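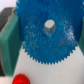 I have a problem with the word "repairable". It used to mean that a thing could be fixed by someone with a screwdriver and a free evening. Now it's printed on boxes, and I'm not sure it means much at all. Take a gear. A blue plastic one with a ring of fine, sharp little teeth is about as simple as a machine part gets, and yet when the one inside my Noneo bread mixer wore down in February, the company that calls the mixer "repairable for life" wanted me to buy the whole drive unit. The drive unit was $56. Postage was another $13.

I wrote back and asked if I could just have the gear. Huma, which handles the parts side for Noneo, told me the gear was "not an individually serviced component". I've read that sentence a lot of times now and it still sounds like no.

My neighbour Zulmira Torres had the same answer about her Aerts sewing machine last year. She paid up. I understand why – she had a stack of curtains half hemmed and a customer waiting.

What bothers me is the score on the label. The mixer got a good one, and I went looking for how it was worked out. As far as I can tell, points are given for screws instead of glue, for a manual you can download, and for parts being "available". Nothing about what the part costs, or how much of the machine comes attached to it. A $400 mixer with one spare part, priced at $400, would do just fine on that test.

I'm told this will all be sorted out by home printing. Maybe. The blue plastic looks rough and grainy up close, and I'd want to see a printed gear get through a winter of rye dough before I cheered. The people who are keenest on the idea never seem to bake. 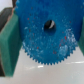 What I did in the end

I found a used drive unit through Jastby, a little second-hand parts shop, and paid less than the postage on the new one. It's noisier than I'd like. The fellow on the phone said they all get like that, and I have no way of knowing if he's right. If anyone has had a single gear out of Huma, leave a comment and tell me what you said to them.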